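**To:** cell-planning list
**From:** Helju Kütt
**Subject:** Re: [cell-planning] second picking cell, what goes on the June order

Answering between two calls so forgive the shorthand. Quoting only the part I'm replying to.

> Before I put anything in front of purchasing I need one list from you all, not four. My understanding so far:
>
> - Arm is already ours, no new arm this year
> - Gripper: Greno quote is in, Cerkero quote promised but not in
> - Bin: somebody wrote "proper bin" on the sheet with no part number and no price. What is a proper bin?
> - Kusstead wants to know if we take the service plan with the second controller or leave it
> - Spares: blank
>
> Also can someone tell me why we'd pay for a second cell when the first one still has a table made of wood. I will be asked this.
>
> Ó Silleabháin's people need 60 days from order to delivery so work backward from June please.

(It's Ó Súilleabháin, two l's, they do notice. Fix it on the PO or it comes back.)

OK in order.

**Gripper.** Don't wait on Cerkero past next week. I've asked twice. If their number comes in under Greno's we look at it, if not we go Greno and be done. Same mounting pattern as what we have, so no adapter plate to buy. Order one gripper and two spare sets of fingers. Fingers are the part we bend.

**Service plan.** No. We used it once last year and it was a phone call. Put the money on spares. Tell Kusstead no on the plan and yes on the controller, and to please send those as two separate quotes this time, becuase last time they bundled it and we spent two weeks pulling it apart.

**Spares.** Line items:

- tool-side cable, 2
- air fittings and tube, one bag each
- fingers (see gripper)
- fuses, whatever Kusstead says
- clamps, the good ones, 4

Cap the whole spares line at 3,000. If it goes over drop the second cable first.

**Why a second cell.** Because the first one is booked solid and every changeover costs us a morning. Current job is blocks, next job is not blocks, and right now we tear one down to run the other. That's the whole case. I wouldn't oversell it. The wood table is fine for what we do on it and it was cheap. For cell two I'd like steel legs and a top we can bolt into, but if that's the line that kills the order then take it off, I'll live.

**Bin.** The big one and the reason I'm writing instead of just filling in your sheet.
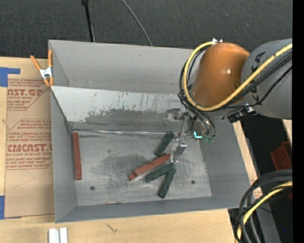

"Proper bin" was me, sorry. What I mean is a bin made to a drawing, sloped inside, with bolt-down tabs, and a floor we can swap when it's chewed up. Price I have from the fab shop is 80 for the replacable floor plate on its own, tabs are in the price of the bin, drawing is mine and free. Ours is held with an orange-handled spring clamp at the corner and it sits slightly tilted, so tabs are not a luxury item. And look at the sloped panel, there's a broad dark worn patch across the lower part, plus scratches all over the floor. Same gray metal again is OK with me but I want the floor as its own part number so we're not rebuying the walls every time. Inside finish matte, please write that down. Shiny costs us picks, ask anyone who's sat with it for a day.

Red and green blocks stay as the test parts for acceptance, no need to buy new ones. Acceptance run is 58 picks in a row no hand in the bin, same as we did for cell one. Put that in the order text so Ó Súilleabháin signs up to it and not just to "working condition."

**Dates.** 60 days means the order has to leave purchasing well ahead of June, and our purchasing takes what it takes. I'd want the single list frozen by end of next week. If the bin drawing is the holdup, order everything else and do the bin as its own PO, the fab shop is quick.

Still open, need somebody else:

1. Floor space. Who confirmed the spot by the back wall? I have nothing in writing
2. Air drop. Is there one there or are we paying for one
3. Cable tray or cover for the run off the table. Not on any list, should be. Needs a price

Off to the next call, back online after lunch. If you disagree on the service plan say so today pls, Kusstead is chasing me.

Helju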